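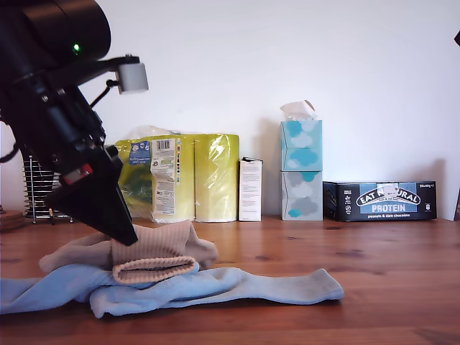

Socks on the table, beige on top of light blue, with the packages lined up along the wall.

Sorting day at the Flisville flat

12 Jul 2022

We cleared out the laundry cupboard and the pantry shelf in the same week, so most of it ended up on the one table. The notes below go with the gallery. The flat is on the second floor of the Ploston building and has one decent table, a reddish-brown wooden one, which gets used for everything.

The socks

The beige sock is a ribbed one with a thick cuff. Ribbed socks hold their shape better than plain ones but they take longer on the line, and in May we were bringing them in half done most evenings.

The light blue ones have a paler, greyish ribbed cuff. That colour is handy for pairing. Navy and black look the same under the kitchen light and have to be taken to the window.

We pair on the table and fold once, cuff to toe. We used to roll them into balls, but it stretched the cuffs. Folded pairs also stand on end in a drawer, so you can see what you have without digging.

Singles go in a bag on the back of the door. After 2 months anything still in the bag becomes a dust cloth. Old cotton socks are good on blinds and skirting boards. Put one over your hand and run it along.

The packages

Household packages go at the back of the table while the shelf behind the door is wiped down. The wall is plain white and marks easily, so we leave a finger's width between it and anything heavy.

Everything went back with the oldest at the front. Opened packets are folded over and pegged. We bought a set of Jemen tubs for the loose things, in the 900 mL size. Five fit across the shelf with the lids on. The lids are a firm fit, which is a nuisance with damp hands.

The drawer

The sock drawer is almost 190 mm deep on the inside, enough for folded pairs standing up in rows. Shoe box lids make the dividers. Trim them with scissors and tape the corners. Light colours are on the left and dark on the right, with sports socks along the front.

Still to do: tea towels, the top of the wardrobe, and the box marked Samuel that came with us from the last place and has not been opened. The box will need the whole table, so the socks have to be put away first.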